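Will furniture oil fix a dull brown plank floor, or is it a waste?
Posted March 7, 2025 in Floors & Walls

Feven Yilma
We moved into a place with white walls and a brown wood-plank floor, 660 square feet of it. The boards look tired and I've been told three different things. The guy at the hardware store pushed a bottle of Stiltine at $22 and said one coat would "bring it back." I have my doubts about anything that claims to work in one coat.

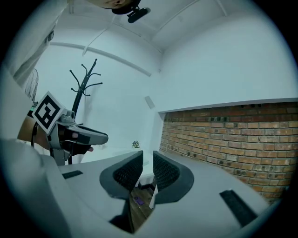 My sister says the shine comes off on your socks in a week. I don't know what finish is on it now, and the landlord doesn't either. Has anyone used this stuff and still liked it a month later?

Adanech Shiferaw
I'd want to know what's on the boards before you buy anything. Put a few drops of water in a corner and wait 7 minutes. If they sit there in beads, you have a sealed floor and oil will just lie on top and collect dust. I don't care what the bottle says. Wash it with plain water and a little dish soap, damp mop, dry towel. I did mine last May and most of what I'd called "dull" was old cleaner. If it still looks bad, try a small patch under the couch.

Also ask the landlord in writing. Mine kept part of a deposit over floor wax.

Wakon19
used it, looked great for 2 days. slippery as anything. wouldn't buy again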